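Ticket 134: Undora tower, no POST after memory swap
Status: open, waiting on parts bench

Tuesday. Customer wants this closed as faulty RAM. I'm not convinced. Same complaint came through in June on another Undora, and the replacement Vumaletti sticks made no difference whatsoever. Case is on its side with the panel off, CPU out, all four memory slots cleared. Cards and boards are in the grey holder.
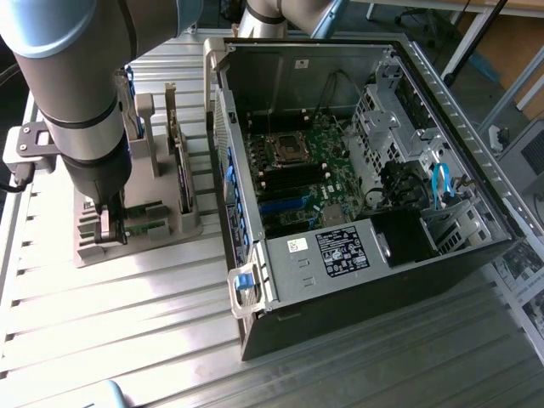 Bench notes

Blue latches down the card edge seem fine. Socket frame looks fine too, for what a look is worth. The knowledge base says reseating fixes 100% of these, a figure I'd love to see the working for.

Next: one stick, first slot, then power on. If it still won't POST, swap to the second stick before anyone orders 55 dollars' worth of memory. Please don't write "tested OK" on the label unless it's had 5 clean boots.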